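Jarnus opens household chores trial in Flitesham

Firm says assembly of a plastic stool or small table is the hardest job on its list so far

Wed 18 September - Jarnus, the Flitesham automation firm, has published the first results from Rennie, its project to find out which household and shop-floor chores a two-armed machine can be trusted with today. The short answer is a few of them, slowly, and with a person close by.

Rennie covers 20 everyday jobs, chosen after talks with shop managers, care providers and landlords in and near the town. They include folding towels, filling shelves, clearing a table, sorting returned goods and putting together flat-packed furniture. Each job is tried many times over, with the parts put down in a different place at each attempt. Jarnus has logged nearly 4000 attempts since the project began.

Clearing a table and moving boxed goods from a trolley to a low shelf are the strongest results, with 80 per cent of attempts finished without a person stepping in. Towels are well behind that. Furniture assembly is further back still, and Jarnus is not yet giving a figure for it.

"People ask us when they can have one at home, and I tell them not this year," said Natalina Cattaneo, who leads the Rennie project. "A leg going into a socket is a small thing for a person. You feel it catch, you turn it a bit, you lean on it. A machine has to hold the base still with one hand and line up the leg with the other, and if the base slides you start again."

The furniture trials use light white plastic pieces with push-in legs, of the sort sold for kitchens, bathrooms and gardens. They were picked because they need no screws or tools. Jarnus says that screws will come later.

Furniture trials under the Rennie project:

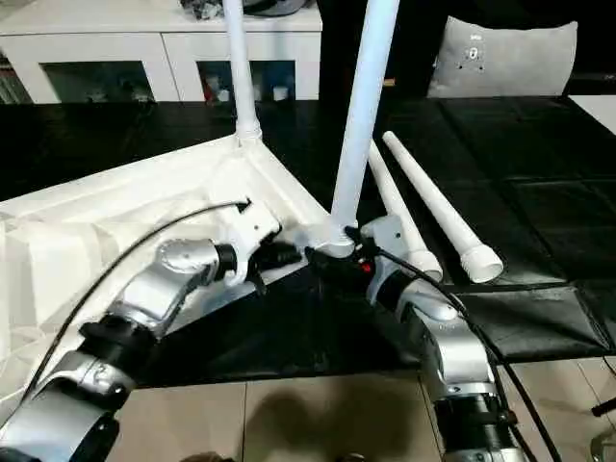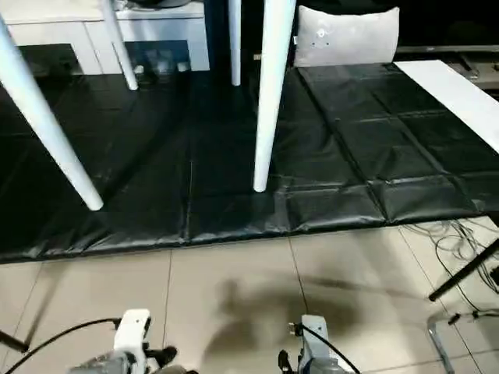
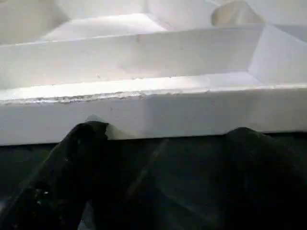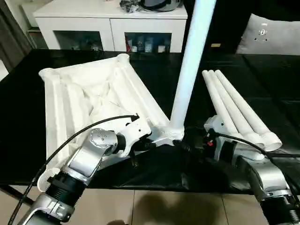

Control software for the project is supplied by Skisel, which has worked with Jarnus for two years. The next version is due in October and is meant to deal better with parts that shift when they are gripped. Skisel will also change how the machine decides that a leg is fully home, a step that is still checked by a member of staff on every attempt.

Shops are likely to see the benefit before households do. Floors are level, stock comes in known sizes and there is usually someone on hand. Jarnus is in talks with 2 retailers in the region about a supervised trial of shelf filling outside opening hours. Neither has signed yet.

"We would sooner put out a modest number that holds up than a film of the one time it went well," said Cattaneo. "The towels are getting better. Ask me again about the furniture in the spring."

A full list of the jobs, with the method used to score them, is available from Jarnus on request. Visits to the Flitesham workshop can be arranged for trade press and for schools.

Press contact: Natalina Cattaneo, Rennie project, Jarnus, Flitesham

Ends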